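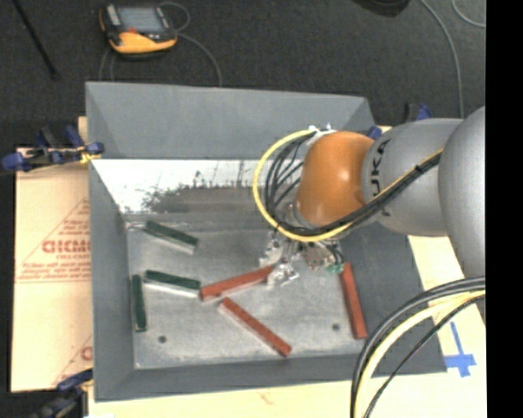
Bars and offcuts: where we've got to

Quick one this month, sorry, typing between deliveries. Lots of you have asked about the bar stock since the move to Perstead so here is everything in one go.

Colours first. Green is short, red is long. That's the whole system. Same as it was at the old place, only now the paint goes on the top face and the sides are left alone, so if you pick one up and see a pale side don't go hunting for the tin. The long ones used to be blue, some of you will remember. Blue's finished. Any blue still lurking in your drawer bring it back and we'll swap it for a red, no forms.

Both sorts now go in the same big grey bin. I know. There was a lot of grumbling about this at the April meeting and I did write it all down. Case for two bins: easier to grab what you want. Case for one: we haven't got room for two, and the second one had a split corner anyway. Zupan quoted us for a divider that drops in down the middle and we said no for now. Might come back to it after the summer.

Please lay bars in flat. Don't chuck them. The floor of that bin is scuffed enough, and the paint chips if they land on each other, then they come back to me for touching up and I have better things to do with a Thursday night's worth of drying space. One layer if you can manage it. If they're piled up the short ones vanish underneath and somebody opens a fresh bundle for no reason.

The holes in the bin floor are meant to be there. Leave them open, no tape. Somebody taped one over at the old unit and it took ages to get the gum off.

Stock. We opened the year with 1664 bars all told, long and short together, and I've now been through the lot with Nesma Ezzat, who has the patience for it. 72 were bent past saving and have gone for scrap. Another 28 had paint so bad you couldn't say what colour they'd started out, those have been stripped and are waiting on the shelf by the sink. Not to be used yet!! There's a label on the shelf. Please read the label.

New ones come from Rimedier in bundles of 50, same as before, and the next order is reds only as we've plenty of green. If your section needs green over and above what's out, tell me before I phone it through, not the day after. Lead time has crept up a bit. They say it's the paint, it was the wood for the pallets last time.

Sizes, for the newer people. Don't go by the colour alone if you're fitting to the Kakanard frames, as the early frames were made a shade tight and a red will go in one and stick in the next. Try it by hand first. If it wants a mallet it's the wrong frame, put it back and get another. Nesma has a list of which frames are the tight ones, pinned up inside the cupboard door, and she'd like it to stay pinned up inside the cupboard door.

Cleaning. The bin gets wiped out on the first morning of the month. Bars out on to the bench, dry cloth round the inside, then a damp one, then dry again. No wire wool, no cream cleaner. The cloudy patches on the bottom don't shift, we've all had a go, leave them be. Corners are where the grit collects so do those properly. Rota is up to July, a few gaps in it still, pencil's on the string.

Offcuts: anything shorter than a green goes in the tub under the bench and not in the bin. Had a handful of stubs turn up in with the good ones last month. Anything with a burr on the end, file it before it goes back, the files are in the left hand drwaer. Two of them are new and quite sharp so mind your fingers.

Also we are down to one pair of the decent gloves in medium. If you've taken a pair home by accident just leave them on the hook, I won't ask.

What else. Bench vice is fixed. Kettle isn't. The touch up paint has come in, one green and two red, and the red is slightly darker than what we had so you will see a differance next to the old ones. It'll even out as we work through them. I'm not repainting the lot to match.

Any bar questions to me or Nesma, before ten is best, after that we're both out the back with the lorry.

Recent items
Perstead parking: use the lower gate
Kakanard frames, which ones to keep
Lost property, mostly mugs
Zupan visit notes
Shelf labels: a plea
Dates for the spring clear-out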